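Skesell Pantry Measures

A small open dataset of home kitchen volume measurements, with the scripts used to clean it.

What's in it

Skesell is a table of what a "cup" holds in real kitchens. Recipes say one cup of this and half a mug of that, and then everybody reaches for whatever is on the shelf! I love this problem. It started as a spreadsheet for converting my grandmother's baking notes and it grew into 536 vessels, each one filled to the brim with water and weighed on a kitchen scale.

Files

vessels.csv — one row per vessel: id, kind, brim volume in milliliters, comfortable fill in milliliters, rim width, height
pours.csv — 2,000 repeat weighings, linked to vessels by id
recipes.csv — 17 old recipes with the original wording and a converted version
clean.py — reads the raw sheets and writes the three tables
LICENSE — CC BY 4.0 for the data, MIT for the script

Getting started

You need Python 3.9 or newer and nothing else. Put clean.py in the same folder as the raw sheets and run:

python clean.py --in raw --out tables

Add --ounces if you want US fluid ounces in the output. The milliliter columns stay where they are, so older notebooks won't break.

How the volumes were measured

Tare the empty vessel, fill it with tap water until the surface is level with the rim, weigh it, write down the grams. One gram is treated as one milliliter. Yes, warm water is a touch lighter, and no, it doesn't matter for pancakes.

"Comfortable fill" is the fun column. It's how full a person would fill the vessel if asked for a cup of milk and told to carry it across the room. It varies wildly between people and I think it's the most useful number in the whole set, because old recipes were written by people carrying cups across rooms.

Column notes

kind is one of: teacup, mug, tumbler, beaker, jar, other. Tapered plastic cups go under tumbler. I went back and forth on this and may still split them out.

rim_mm is the inside width at the top. For oval rims, take the longer side.

height_mm is measured outside, table to rim, handle ignored.

source is the batch name. Flusura is the first batch (mostly china), Lobo is the second (mostly picnic and camping ware), and Zirnex is everything added after that. 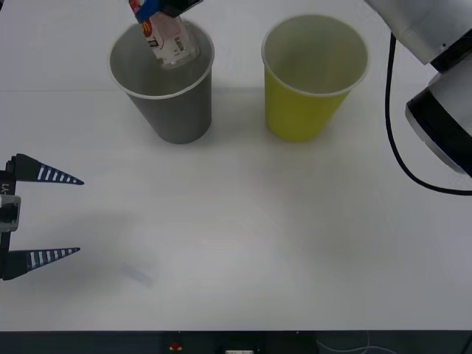 Tapered shapes are where guessing goes wrong most often. Filling a cone-like cup to half its height gives you a good deal less than half its volume, and people are always surprised by how much less. If you only use this data for one thing, try plotting height against volume for the tumblers — it makes a lovely chart for a math class.

Known problems

Lobo has several rows with no rim width. They are left blank, so please don't fill them with the average.
Two jars in Flusura share an id. The script adds a suffix to the second one.
Some Zirnex rows were typed in ounces and converted later, so the last digit is shaky.
The recipe conversions are my own reading of the wording. "A generous cup" is anybody's guess!

Adding your own cups

Please do! Copy template.csv, fill in at least id, kind and brim volume, and open a pull request. Weigh each vessel three times if you have the patience. Chipped, ugly and souvenir cups are very welcome, and so are the ones at the back of the cupboard that never get used.

Changes

0.4 — added the --ounces flag, fixed the beaker heights
0.3 — Zirnex batch added in September
0.2 — comfortable fill column
0.1 — first upload, Flusura only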